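Pack the Bag the Night Before

Jul 7, 2020

Day camp starts again next week, and I would like to argue for laying everything out on a table before any of it goes in a bag. Most parents I know pack straight from the closet at 7:30 in the morning. Then the racket gets left by the door.

A table shows you what you have. Big things go down first, small things stay in clear plastic, and the backpack lies with its straps up so you can check the buckles. A racket takes up more room than people expect - it will not fit inside a child's bag, so decide early who carries it.
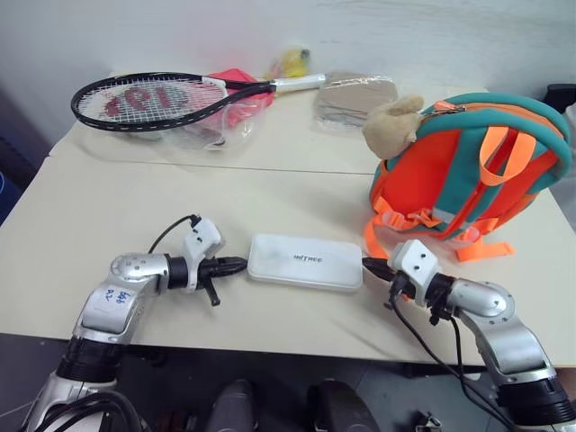

What to leave out

Camp lists are too long. The one from Baluyot had 14 items on it last year, and my daughter used eight. I would drop the second towel and the spare shoes. I would keep the plush toy clipped on the outside. It weighs nothing, and she can tell her bag from the others in the pile.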